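Moresgate Women appoint Marama Mudgway as head coach

Moresgate Football Club is delighted to announce that Marama Mudgway has been appointed head coach of its women's first team. She has signed a contract for 2 seasons and will take charge from the start of pre-season training in August.

Marama comes to us from Flondau, where she spent four years, first as an assistant and then as head coach, and where she will be remembered for a side that passed the ball well and was a real nuisance to play against, as those of us who sat through last season's cup tie at their place can confirm. Before that she coached the youth teams at Meireles, and supporters with long memories may recall her as a tidy left-sided midfielder in her own playing days.

She takes over from Lavanya Acharya, who told the club in the spring that she wished to step back from the touchline after 188 matches in charge. We are very glad to say that Lavanya is not going far. She becomes head of girls' and women's football, a new post in which she will look after everything from the under-nines upwards, and she was closely involved in choosing the person who would follow her.

"I have been coming to Moresgate as a visitor for years and always drove home thinking what a lovely place it would be to work," said Marama. "The pitch is good, the tea is better, and the crowd stays right to the end even when it is pouring. When Lavanya rang me I was in the middle of cooking supper and I am afraid the supper did not survive the call. We talked for a very long time about the players, how they like to train, who needs an arm round the shoulder and who would much sooner be left alone, and by the end of it I had more or less made up my mind."

Asked how she would like her team to play, she said she was in no hurry to change things that were already working. "This is a side that defends well and knows each other inside out. I would like us to be a bit braver with the ball in the middle of the pitch, and I would like our full-backs to get forward more often, but I want to watch everybody train before I start drawing arrows on a board."

Lavanya said: "I had a short list in my head and Marama was at the top of it. She is firm, she is fair and she remembers the names of everyone's children. I shall try very hard not to stand behind her on match days muttering, although I can make no firm promises about the derby." 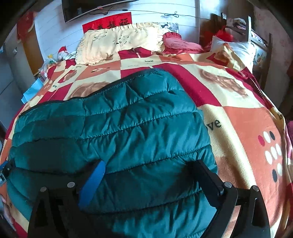

A teal quilted puffer jacket spread out on a bed.

Moresgate finished third in the league last season and reached the last eight of the cup, scoring 52 goals in all competitions along the way. The final home match, the win over Lestura, was watched by a crowd of 556, the best the women's team has ever drawn, and the club would dearly love to see that record beaten in the months ahead.

Most of last season's squad have already agreed to stay on, and conversations with the remaining players are going along happily. Marama hopes to bring in a goalkeeper and a forward before the first league match, and will also be inviting several of the under-eighteens to train with the senior group over the summer. The rest of the coaching staff will carry on in their present roles, which we know will please the players as much as it pleases us.

The new season will begin with two friendlies, at home to Meireles and then away to Flondau, a fixture that was arranged well before anybody knew who would be sitting in which dugout. Both matches kick off at 2 pm. Entry to the home friendly is free for under-sixteens, and the clubhouse kitchen will be open from noon for hot food.

Supporters are warmly invited to an open evening at the ground in August, beginning at 7 pm, when Marama and Lavanya will both say a few words and take questions from the floor. The players will be there too, and younger supporters are welcome to bring shirts and scarves to be signed. There is no need to book a place. Season tickets will be on sale at the bar throughout the evening, at the same prices as last year, and can also be bought from the club office on any weekday morning.

Notes for editors

Marama Mudgway and Lavanya Acharya are both available for interview by arrangement with the Moresgate press office. Reporters wishing to attend the open evening are asked to let the office know beforehand so that seats can be kept near the front. Press passes for the home friendly against Meireles may be collected from the main gate from 1 pm.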